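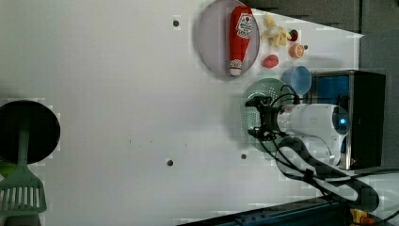

From: Edivaldo Sampaio
To: play-kitchen list
Date: Tuesday, September 12, 2023
Subject: Re: Gukau set, sorting and storage

Visser wrote:

> The Ginville room has asked for one box per table instead of the big mixed crate. Can somebody confirm what goes in it? The sheet from June lists 82 pieces for the whole room and doesn't say how they divide. Also, do the plates stay with the food or go with the pans?

Plates go with the food. The June sheet is out of date and I would stop using it.

Proposed contents, per table:

- one round plate
- one squeeze bottle (ketchup)
- fruit, mixed: banana, orange half, one or two red pieces
- one cup, light blue
- one colander, green

Pans stay on the shelf. They are too deep for the 30 cm box and the lid won't close over the handles.

Packing order matters slightly. Colander at the bottom, fruit inside it, cup beside it, plate on top. The ketchup bottle is nearly as long as the plate is wide, so lay it flat on the plate – stood upright it lifts the lid.

The banana has segments that splay out. Press them together before packing or they catch in the colander holes.

Small parts: anything the size of a button or a stem goes in the zip bag, not straight in the box. Three tables at Ginville have holes in the top and we have lost pieces down them before. I have asked Trotititz for blanking caps, no price yet.

Labels: I have 6 printed. If you need more, send me the box numbers and I will run them off with the next lot.

Edivaldo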